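Keeping a stone countertop clear and clean
Kitchen notes by Vlasta Trajkovski

When we moved to Grindley we got a kitchen with a dark marble countertop, and I was proud of it for one week. Then I started to see what happens on it. Every bag comes down on it, every key, every letter from the school. I have now lived with this stone for 7 years and I write down what works for me. I am not a professional, only a person who wipes a lot.

Wiping every day

Use a soft cloth, warm water and one drop of dish soap. One drop, I mean it. More soap leaves a gray film, and on dark stone you see this film from the door. After the soap wipe again with clean water, then dry with a second cloth. The drying is the part people skip. Water in our town is hard and the drops leave little rings.

I keep 2 cloths on the hook by the sink, one wet and one dry, and they go in the wash every evening. Old cotton T-shirts are very good for the dry cloth. Cut off the seams first.

Do not use vinegar or lemon on marble. I know that many pages recommend vinegar for everything. On marble it eats the polish, and you get a dull spot which does not wash away. The same happens with tomato sauce, wine, juice and some bathroom sprays. I have a dull spot in the shape of half a glass from our first April, and it is still next to the stove.

Stains that are already there

For an oil stain I make a paste from baking soda and water, thick like yogurt. Put it on the stain, cover with kitchen wrap, tape the edges and leave it for 36 hours. Then scrape it with a plastic card and rinse. Sometimes it needs a second time. Coffee is more difficult. A small amount of hydrogen peroxide in the paste can help, but try it first in a corner, especially if your stone is dark, as it can become lighter.

If you have scratches, leave them alone. I bought a polishing powder from Jisteck and spent a whole afternoon with it, and now I have scratches and a cloudy place. A stone worker asked 80 dollars only to come and look.

Sealing

Drip a little water on the stone and wait ten minutes. If the place under the water becomes darker, it is time to seal. I use the Preda sealer in the small bottle. It goes on with a cloth, stays for the time written on the label, and then you must wipe all of it away, also behind the faucet where you do not want to reach. Open the window. Do it in the evening after the dishes, so that the counter can rest until morning.

Bringing the groceries in

Most of the mess on a counter arrives in bags. My rule is that a bag is emptied at once and does not stay until after the coffee. First come the cold things, then fruit, then what goes in the cupboard. The bag itself is the last thing. I look inside with the hand, all the way to the bottom – garlic likes to hide there, and once it was a lime that I found much later.

If a bag has been on the floor of the car or the bus, it should not stand where you cut bread. I put it on the left end of the counter and wipe this end when I finish.

Thin plastic bags I flatten, fold in long strips and then fold again in triangles, the way my aunt did with paper. A triangle takes no space in the drawer. Bags with a hole go under the bathroom trash. Bags which had raw meat in them I do not keep at all.

Fruit needs its own place

For a long time our fruit was loose on the stone, and this is not good for the fruit or for the stone. An orange with a soft side will leak, and orange juice is acid. Now everything lives in a plastic basket. I like plastic more than wicker for this, because you can wash it in the sink with the dishes. Choose one with holes or slots so the air can go around, and put a folded paper towel in the bottom if the fruit is very ripe. 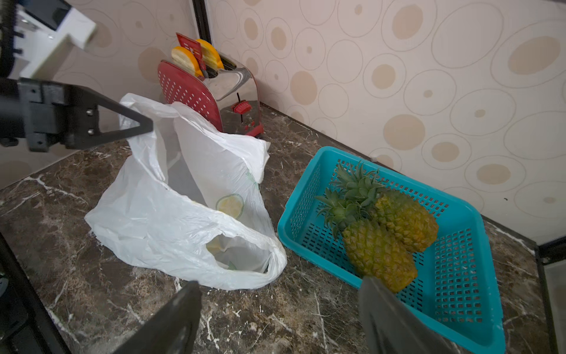 Two pineapples in the turquoise basket, with the toaster and a shopping bag on the same counter.

A pineapple does not get sweeter after it is picked, so there is no reason to wait with it for a week. Smell it at the bottom. If it smells sweet, eat it soon. If it smells like nothing, give it a day or two and the color may change, but the taste stays almost the same. When it smells like wine, you waited too long. Some people twist off the leaves before storing. I leave them on until I cut, they are a good handle.

Cut pineapple goes in a closed box in the refrigerator. Please cut it on a board with a groove, and put a towel under the board. The juice runs much farther than you think, and it is as bad for marble as lemon. Wipe the knife handle also.

The toaster

Crumbs under the toaster are the reason we had ants in our second summer. Once a week I unplug it, let it become cold, pull out the crumb tray and empty it over the trash. Then I turn the toaster over above the sink and tap it gently. Never put water inside or a knife to take out the crumbs.

Chrome shows every finger. A cloth that is only a little damp, then the dry one, is enough. If there is a melted mark from a bread bag (it happens when the bag touches the hot side), wait until the toaster is cold and rub the mark with a little baking soda on a wet cloth. Go softly, and keep the powder away from the slots. Painted or colored parts I clean only with soap.

Plastic bags should stay a good distance from the toaster when it is on. In a small kitchen this means unpack first and make toast after.

What I moved away

The knife block, the second cutting board and the big Norkano jar for flour went into the cupboard, and I miss only the board. The letters have a clip on the inside of the pantry door. The keys have a bowl in the hall, which works for me and does not work for my husband.

For the wall behind the counter, if it has wallpaper or a printed pattern, use a dry sponge first and then a damp one, from the bottom up. Drops that run down over a dirty wall make lines, and the lines are harder to clean than the dirt was. Grease near the stove comes off with dish soap in warm water, but test it in a place behind something tall.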